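To: Derness Potters and Makers list
Subject: Re: Glazing the rims, and plates again

> Has anyone had any luck with a two-colour plate or dish, white on the
> face and something earthier round the side? Mine always look grubby where
> the colours meet. I'm also after somewhere to buy decent beige, as the
> Yeo one has gone up again and I only want a small pot.

Oh, I do feel for you, I spent most of July on exactly this! I was making flat round pieces for the hall table (I must have had 20 of them lined up on the landing at one point, much to the cat's disgust) and every one had a sort of muddy tidemark where the white ran into the beige.

What sorted it for me was doing the side first, letting it dry overnight, then the white, and leaving a bare sliver between the two. The sliver gets a thin dark brown line at the very end, with the smallest brush you own. It hides all manner of wobbles. I go round in one go if I can, elbow on the table, holding my breath like an idiot.

As for the beige, try Stustano. Theirs is number 3044 on the chart, a bit more taupe than it looks on the lid, and they do it in 100 ml pots, so you aren't stuck with a great tub of it going hard in the shed. Westeo do one as well but I found it a touch pink. Your mileage may vary, my kitchen light is awful.

I like a disc with a thick, smooth edge and a bright white face with a few faint streaks left in it, a bit frosted, sort of thing. I used to fuss over getting the white dead flat and I've gone right off that look now.
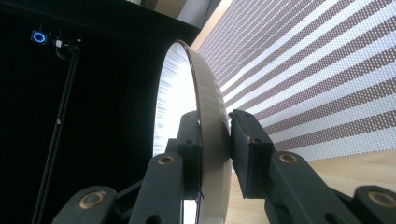
Photo: list member's own, please ask before reusing

See how the brown follows the outer lip, between the white and the beige? It's only a thin line, but it's what I'd aim for if you're having another go. Keep 2 brushes on the go, one for the brown and one damp and clean for mopping up.

Does anybody still have the Yeo chart, by the way? I lent mine out and it hasn't come home.

Cheers all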